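Prendby Carton Study: Pouring and Draining of One-Liter Beverage Cartons
Project report, second-year packaging course
Submitted 11th October

1. Background

The project was set up to look at how a household milk carton with a screw cap behaves when it is poured into a small vessel. Earlier work in the course, finished in May, dealt with glass bottles and left cartons out. Two questions were taken over from that work: how much liquid stays behind in the pack, and how the first part of the pour depends on the position of the spout.

The trials were carried out in the Prendby teaching kitchen. The shared record sheet used by all groups is called Irnari, and run numbers in this report refer to it. Our block starts at entry 3478.

2. Materials

Cartons were one-liter packs with a plastic screw cap on the shoulder. The receiving vessels were plain mugs, placed directly on the work surface. Tap water at room temperature was used in place of milk for every measured run, so that cartons could be refilled and the mugs rinsed between runs. A kitchen scale reading to one gram was used for all weighing.

The cap sits off center on the shoulder in many packs of this kind. The carton can therefore be poured with the spout high (far side of the pack from the mug) or with the spout low (near side). Both positions were tested.

3. Procedure

Each run followed the same order. The mug was weighed empty. The carton was filled, closed and weighed. The cap was removed, the carton was tilted by hand over the mug, and pouring was stopped when the scale showed 200 g of water. The carton was then closed and weighed again. Spilled water was wiped up with a dry paper towel of known weight and the towel was weighed.

There were 5 runs for each spout position. For the draining test, the carton was emptied completely, held with the spout down until the stream broke into drops, and weighed after a further two minutes. 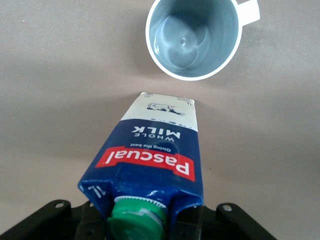
Figure 1. Whole milk carton, 1L, with green screw cap on a white collar; white mug behind.

Creasing at the shoulder was noted as a separate item. The board has to bend around the spout, and the folds there can be pressed further in when a pack is handled. A carton with a deeper fold next to the collar may hold back more liquid. We did not measure fold depth – it was only marked as light or heavy on the record sheet.

4. Results

With the spout low, the stream pulsed from the start. Air could enter only through the same opening that the water left by, and the flow stopped briefly each time a bubble went in. Most of the spilled water in this position came from the first pulse, which landed on or outside the rim of the mug.

With the spout high, the stream was steady over nearly the whole pour. Spillage was low and in most runs could not be told apart from the scatter in the towel weight. The carton had to be tilted further before flow began, and it was harder to judge the starting point by eye.

The water left behind after draining was about 2 g with light creasing. Heavily creased packs held more, but there were too few of them to give a figure.

One run was thrown out. The scale had switched itself off during the pour and the stopping weight was not read.

5. Sources of error

Tilting was done by hand and the speed was not controlled. Water is thinner than milk and leaves less of a film on the inner lining, so the drained weights should be read as low values. Refilled cartons also soften along the bottom seam after several uses. The Indesetti tilting stand, which would have fixed the speed, was in use by the Rajan group for the full period.

6. Further work

The draining test should be repeated with milk and with a fresh carton for each run. Fold depth should be measured with a simple gauge before filling. A smaller stopping weight would show the first pulse more clearly, and the towel method needs a finer scale.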